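Vests, drawers, and the board

27 October 2021

Quick one tonight as I've got bread proving and a child's PE kit going round in the machine. Said I'd do the folding post in June. Well.

So the drawers. For anyone new, we moved to Wurnham with far too many clothes and far too little to put them in, and for a long time the answer was a heap. Two heaps. Clean heap on the chair, clean-but-been-worn heap on the other chair, and nowhere to sit. Then in spring I bought the Gretora chest second hand from a couple on Vadness Road, who wanted 100 for it and helped carry it to the van, lovely people, the drawers all stuck. They still stick a bit. Candle wax on the runners sorts it for a month or so then you do it again.

The point is the drawers are shallow. Properly shallow, you can get a jumper in if you sit on it. So folding has suddenly mattered in a way it never did with the heaps, and I have had to learn it, at my age, and the thing I've had the most trouble with is vest tops.

Shirts are easy. Jeans are easy, jeans practically fold themselves. T-shirts have sleeves and you can tuck a sleeve in and pretend. But a vest top has got nothing to hold on to. Straps go everywhere. Jersey curls up at the hem. You do one side beautifully, go to do the other and the first one has slid off and gone back to how it was. I was rolling them for ages, everyone tells you to roll, and rolled vests in a shallow drawer just unroll when you shut it, and then the drawer won't open, and then you're there with a ruler poking it through the gap at ten to eight in the morning.

Anyway. Flat folding, on a board.
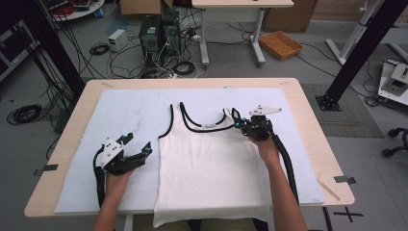

Flat first, before anything gets folded at all. I used to skip this bit and go straight in with the folding, and every single time it came out wonky, one strap shorter than the other, and I'd blame the vest. Now it goes straps away from me, hem towards me, and I smooth it from the middle outwards with the sides of my hands. The white one with the black piping is the best kind to learn on, the thin black line round the neck and armholes shows you straight off if one side is sitting higher. A plain white one you can be miles out and not see it. The label at the back of the neck is your middle, near enough, so I go by that. And I pick up by the strap, never by the body of it, you only stretch the body and then you're smoothing all over again. If the hem hangs off the near edge of the table leave it hanging, it comes up with the last fold anyway and it keeps the thing pulled straight while you do the sides.

The foam board is the bit people asked me about. It's just foam board! White, light, the sort you get for school projects, mine was 7 pounds from Szekeres (the art shop, not the bakery, there's a bakery with the same name and I have been in there and asked for foam board). Clip it to the table at each side with a small clip, otherwise it travels. It'll get scuffed. It'll pick up grey smudges and you can rub some of those off with a damp cloth and some you can't. Doesn't matter, nothing comes off on the clothes that I've ever noticed, though I wouldn't put anything wet on it.

Why a board and not just the table. The kitchen table at ours has a groove down the middle where the leaf goes in and cotton finds the groove. And the bed is hopeless, the bed gives. You press down on a fold and the whole thing sinks and the fold goes somewhere else. Floor is good, floor is very good in fact, but my knees.

Right so the fold itself. I do it like this:

Smooth it out, straps at the top.
Left side in, to just past the label.
Right side in over that, so you've got a long strip with both straps on top of each other.
Straps down, onto the body. Pat them.
Hem up to meet the straps.
Then in half again, and stand it up in the drawer on its edge.

If it won't stand up it's too wide or you've been too gentle. Press harder on the second fold. My thin ones never stand on their own whatever I do, they lean on a thick one, and that's fine, that's what the thick ones are for.

Emese Farkas, who reads this and has a much better airing cupboard than me, wrote in to say she does the hem first and the sides after. I tried it. I got a very neat square with the straps poking out like ears. She sent me back a long message about tucking the ears in, and I tried that as well, and it does work but it takes me twice as long. If you've got stretchy straps hers might be better. Mine are mostly the flat sort.

Other things I've learned, in no order becuase the bread wants looking at.

Fold them the same day they're dry. I know. But cotton left in the basket overnight gets creases set in it across the middle and those don't smooth out by hand, you're into ironing then, and I'm not ironing a vest.

Take the basket off the table. Obvious, took me months. I used to have the washing basket up on the table with me and fold in the corner that was left, a tiny corner, and that's why everything came out crooked. Basket on the floor, whole table for folding.

Light from the side if you can. By the window in the daytime. You see the ripples.

Don't do the whole family in one go. I sort into people first, fold one person, put that person away, have a biscuit. If I fold everyone at once there are towers all over the table and then somebody leans on the table.

Inside out things: turn them before you wash them. Not after. I will die on this hill, and the teenager will be living at the bottom of it with his socks.

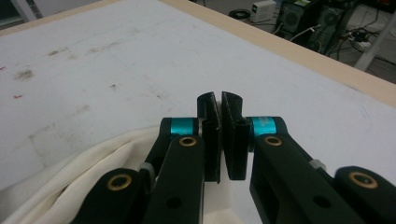
Sides and corners, then, the fiddly end of it. The trick with a strap is to pinch it narrow, right at the top where it goes over the shoulder, and lift a tiny bit, and lay it where you want it. Pinch a big handful and you drag the neckline along with it. I had this completely wrong and was grabbing at everything like I was pulling weeds. Slow down, small pinch, put it down, let go properly before you move away or it follows you. A white top to the table is a help for this too, I think, same sort of white as you can see there between the two black pads, dark straps and dark edging show up against it and you're not squinting to find where the cloth ends. White vests on white, less good, I'll admit. For those I sometimes slide a sheet of brown paper under. Sometimes. Mostly I just squint.

On the drawers, then, as that was supposed to be the actual post.

I have the top one for vests and underthings, second for T-shirts, third for jumpers that fit (two), bottom for the ones I can't decide about. The bottom one is full. The vests go in rows standing up with the fold at the top so you see a row of smooth edges and not a row of flappy ends. Colour order if I'm in the mood, which I was once. Leave a gap at the front of the row, a couple of fingers wide, or you can't get the first one out without the rest coming up with it.

Dividers. I looked at proper bamboo ones and they wanted silly money so I cut up a cereal box and a shoe box and folded those in, and they've lasted since June, and if they go soft I'll cut up another. Shoe box is much better than cereal box. The cereal ones bow out in the middle.

Someone in the comments last time said to just buy a proper wardrobe with shelves. I did look! The one I liked was 289 and it wouldn't go up our stairs, there's a turn halfway with a beam over it, the people before us must have taken everything in through the window. The next one down was nearer 300 by the time you'd added delivery and it was uglier. So it's the Gretora and the candle wax for now.

What I haven't cracked: anything with thin straps that cross at the back. There's one, navy, and it has never once lain flat, I've tried it face up, face down, done the straps up round a bit of card. It lives on a hanger on the back of the door with the dressing gowns. Also leggings, they're a different problem, they slide. And pillowcases I do but only the envelope ones, the others I stuff in.

If anyone has a method for the cross-back ones please do say below, and not rolling, I've tried rolling.

Oh and someone wanted to know what size to get the board. Big as your table will take without hanging over the edges, and wider than your widest top with the sides out flat. Mine's a bit short front to back, so longer tops always hang off, like I said up there. Would go one size up if I bought it again. Szekeres will cut it down for you if you ask when it's quiet but they don't like doing it on their lunch.

Machine's just beeped. PE kit. Will do the airer post next, the one with the broken leg that I've mended with a peg, and I'll put the bread recipe up when I've found out whether this one's risen.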